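홈 > 타래 모음 > 생활 > 손빨래와 양말

1/
양말을 오래 신는 법에 대해 써 본다. 몇 년 동안 혼자 살면서 정리한 것이고, 전문가는 아니다. 세탁소에서 일한 적도 없다. 다만 양말에 쓰는 돈이 확실히 줄었다. 길어서 나눠 올린다.

2/
계기는 이사였다. 서랍을 비우는데 짝이 없는 양말, 목이 늘어난 양말, 뒤꿈치가 비치는 양말이 한 봉지 나왔다. 버리면서 보니 바닥이 닳아서 못 신게 된 것보다 목이 늘어나서 안 신게 된 것이 더 많았다. 그때까지는 양말은 구멍이 나서 버리는 물건이라고 생각하고 있었다.

3/
목이 늘어나는 원인은 대체로 열과 당기는 습관이다. 양말 목에는 고무사나 폴리우레탄 실이 들어가는데 이게 열에 약하다. 건조기 고온 코스에 계속 넣으면 면은 멀쩡한데 목만 헐렁해진다. 나는 건조기를 끊지는 않았고 양말만 빼서 넌다. 수건은 그대로 건조기에 돌린다.

4/
물 온도. 세탁기에 60도 코스가 있는데 예전에는 양말이면 무조건 그걸로 돌렸다. 발 냄새 때문이었다. 지금은 평소에는 찬물이나 미지근한 물로 하고, 흰 면양말만 가끔 따로 모아 60도로 돌린다. 라벨에 그 온도까지 된다고 적힌 것만 그렇게 한다. 울 섞인 건 절대 넣지 말 것. 한 번 넣었다가 아이 양말 크기가 됐다.

5/
뒤집어서 빨아야 하느냐는 질문을 자주 받는다. 나는 뒤집는다. 땀과 각질은 안쪽에 있고, 겉면 보풀도 덜 생긴다. 바닥에 흙이 묻은 날은 바깥쪽부터 비누로 문지르고 나서 뒤집는다. 벗을 때 뒤집어 벗는 사람은 그대로 넣으면 되니까 오히려 편하다.

6/
흰 양말 바닥 때 빼는 순서. 내가 하는 대로 적는다.

가. 대야에 미지근한 물을 받고 과탄산소다를 한 숟가락 푼다. 고무장갑을 낀다. 창문도 연다.
나. 양말을 2시간 담가 둔다. 밤새 담그지는 않는다. 고무사가 상하는 것 같아서 그렇다.
다. 꺼내서 바닥만 빨랫비누로 문지른다. 솔은 칫솔 정도로 부드러운 것.
라. 세탁기에 넣고 헹굼을 한 번 추가한다.

염소계 표백제와 섞으면 안 된다. 식초도 같이 넣지 않는다. 울과 실크에는 과탄산소다를 쓰지 않는다.

7/
너는 법은 의견이 갈린다. 목을 위로 집으면 빨리 마른다는 사람이 있고 발끝을 위로 집으라는 사람이 있다. 나는 발끝을 집는다. 젖은 무게가 목에 실리지 않게 하려고 그런다. 집게 자국은 발가락 쪽에 남는데 신발 안에 들어가니 신경 쓰이지 않는다. 겨울 두꺼운 양말은 건조대 살에 반으로 걸쳐 둔다.

8/
개는 법. 예전에는 두 짝을 겹쳐서 한쪽 목을 뒤집어 공처럼 말았다. 짝은 안 잃어버리는데 바깥쪽 양말 목이 계속 늘어난 채로 서랍에 들어 있게 된다. 지금은 두 짝을 포개서 길이대로 삼등분으로 접고 세워서 넣는다. 골이 있는 긴 흰 양말은 평평한 데 쭉 펴 놓고 손바닥으로 한 번 쓸어 준 다음 접는다. 골 방향이 틀어진 채로 접으면 신을 때도 비틀어져 있다.
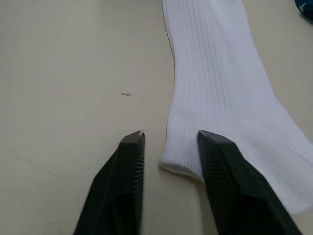
9/
짝 맞추기
같은 양말을 여러 켤레 사는 것이 제일 쉽다. 나는 흰 것 한 종류, 검은 것 한 종류로 통일했다. 한 짝이 떨어지면 남은 한 짝은 예비로 둔다. 단, 새로 산 것과 오래 신은 것은 색이 달라서 같은 제품이라도 섞이면 티가 난다. 그래서 한 번에 사서 돌려 신고, 다 닳으면 또 한 번에 산다.

10/
어디서 사느냐
동네에서는 Farnero라는 잡화점에서 산다. 시장 안쪽에 있고 15켤레 묶음을 판다. 발목 길이는 거기 것으로 충분하다. 긴 양말은 Skikix 것을 신는데 목이 덜 조인다. 종아리에 자국이 깊게 남는 사람은 목 부분 골이 넓은 것을 고르면 낫다. 두 군데 다 내 돈 주고 샀다.

11/
소재
면 100은 생각보다 빨리 처진다. 땀을 먹으면 마르는 데도 오래 걸린다. 평소에 신을 거면 면에 폴리에스터나 나일론이 조금 섞인 쪽이 오래간다. 등산용은 울 혼방이 좋았다. 발이 젖어도 덜 차갑다. 대신 빨래가 번거롭고, 옷장에 좀이 있으면 제일 먼저 먹힌다.

12/
꿰매기
구멍이 나기 전에 꿰매는 편이 쉽다. 뒤꿈치를 불빛에 대 보고 비치기 시작하면 그때 한다. 안에 둥근 것을 넣고 팽팽하게 한 다음 실을 세로로 촘촘히 깔고 가로로 하나씩 걸러 엮는다. 전구를 넣는 사람도 있는데 나는 오래된 나무 국자를 쓴다. 매듭을 크게 지으면 신을 때 배기니까 매듭 없이 실 끝을 길게 숨긴다. 처음 한 것은 흉해서 집에서만 신었다.

13/
실은 Nokulell에서 나온 수선용 면사를 쓴다. 작은 타래 하나에 600원이었는데 지금은 올랐을 수도 있다. 양말보다 굵은 실로 꿰매면 그 옆이 또 뚫린다. 가는 실 두 가닥이 낫다. 색은 흰색, 검은색, 회색만 있으면 거의 해결된다.

14/
발톱과 뒤꿈치 각질 얘기도 빼놓을 수 없다. 엄지 쪽만 계속 뚫리면 발톱이 길거나 신발이 작은 것이다. 나는 운동화를 반 치수 크게 바꾸고 나서 엄지 구멍이 거의 안 난다. 뒤꿈치만 닳는 사람은 신발 안쪽 천이 해져 있는지 손가락을 넣어 확인해 볼 것. 거기가 거칠면 어떤 양말을 신어도 똑같이 닳는다.

15/
못 신게 된 양말은 손에 끼고 블라인드 날을 닦거나 창틀을 닦는다. 긴 것은 목 부분을 잘라서 화분 받침 밑에 깐다. 그러고도 남는 것은 종량제 봉투에 버린다. 의류 수거함은 수거하는 쪽마다 받는 품목이 다르니 붙어 있는 안내문을 먼저 읽는 게 맞다.

16/
답글에서 나온 것 몇 개 덧붙인다. 섬유유연제는 나는 양말에 안 쓴다. 땀 흡수가 떨어지는 느낌이다. 세탁망은 쓴다. 짝이 흩어지지 않고 다른 빨래의 지퍼에 걸리지도 않는다. 압박 양말은 신어 본 적이 없어서 모르겠다. 6월이 되면 덧신 얘기를 따로 올리겠다. 뒤꿈치에서 벗겨지는 문제는 아직 해결을 못 했으니 아는 사람은 답글 부탁한다.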